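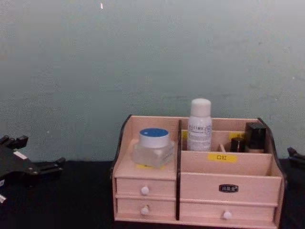

Figure 4.1 A pink wooden desktop organizer with open shelves and drawers, on a black tabletop.

Chapter 4
Brakes: What the Customer Hears and What You Find

My first week in a repair shop, a woman drove up, rolled her window down and said, "It goes eeeeee." I wrote "noise" on the work order. My boss, Chidubem Balogun, read it, walked back out to her car and came back ten minutes later with half a page of notes. She'd heard the sound only in reverse, only in the morning, and only after the car had sat in the rain. He hadn't picked up a wrench yet and he already had a pretty good idea that he was dealing with surface rust on the rotors.

I think about that half page a lot, and it's why this chapter starts with talking. We'll get to pads, rotors, calipers and fluid soon enough (Section 4.2, if you're itching to skip ahead, and I know some of you are). But first I want you to get good at asking questions, because brake complaints come in wrapped in all kinds of odd language. Grabby. Mushy. Squishy. "It feels tired." One gentleman told me his van had the hiccups. He had a badly uneven rotor, and hiccups was a pretty fair word for it!

So what should you ask? Start with when. Does it happen on the first stop of the day, or after a long hill? Then ask where they feel it, in the pedal, the steering wheel or the seat. A shake in the wheel often sends you to the front brakes first, and a shake you feel mostly in the seat makes me look at the rear. Often isn't always, and we'll spend some time in Section 4.5 on cars that break that rule. Ask what's been done lately, too. New tires? Somebody's cousin swapped the pads in a driveway? Write down the answer in the customer's own words, even the silly ones.

After that comes the road test, if the car is safe to drive. Press the pedal before you move. If it sinks to the floor, you're done, the car stays put and you go find out where the pressure went. I once had a student, a very keen one, who put the car in gear first and checked the pedal second. The shop door needed a new panel.

A quick word about sounds, and we'll do this properly with the practice recordings later on. A high squeal can be a wear indicator, a little metal tab that touches the rotor when the pad gets thin. It can also be dust, or a missing shim. Grinding is a different animal. Grinding usually means metal on metal, and you should treat it that way until you've had the wheel off and looked.

All through this chapter we'll follow one job from the Wiltulero shop, where I worked for 5 years before I started teaching. The customer was Vlasta Obradović. She had paid another garage $600 for pads and rotors all the way around, and 1000 miles later the front left pads were nearly gone while the right side looked almost new. She was annoyed, and I don't blame her. The garage had fitted perfectly good parts around a caliper with a sticking slide pin. Before you read on, jot down which questions you'd have asked her at the counter. We'll come back to your list at the end of Section 4.3.

Words to watch for in this chapter: caliper, slide pin, rotor runout, wear indicator, brake fade, bleeding.

4.1 From Pedal to Pad

Put your foot on the pedal and you're pushing a rod. The rod gets some help from the booster and shoves a piston inside the master cylinder, and the fluid carries that push down the lines to each wheel.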